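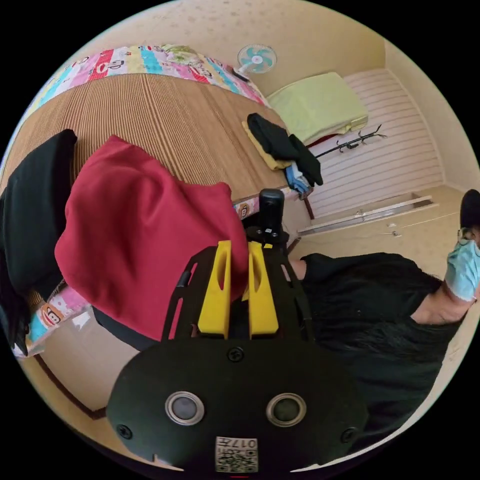
Clearing Clothes off a Bed with a Woven Mat

Strip mats snag knitwear. Lift each garment straight up with both hands; do not drag it across the ribs. Start with whatever hangs over the edge, as the weight of a sweater or hoodie pulls the shoulder seams out of line if it is left overnight.

Sort into 2 piles on a clean surface: wash and wear again. Keep red knits away from pale bedding until they have been through the wash at least 3 times – new dye can rub off on cotton quilts. Dark items go with dark items.

Fold knits flat, sleeves in, then in half from the hem. Hangers are for woven shirts only. The Odholm shelf box holds around 2 bulky sweaters per layer.

Once the bed is clear, shake out the quilt and vacuum the mat with the brush head, working along the strips. Wipe with a wrung-out cloth and let it air until dry to the touch. A printed quilt should be washed inside its cover or turned face in, on cold. Refit the mat last, and check the edges for split strips. Trim these flush with small scissors.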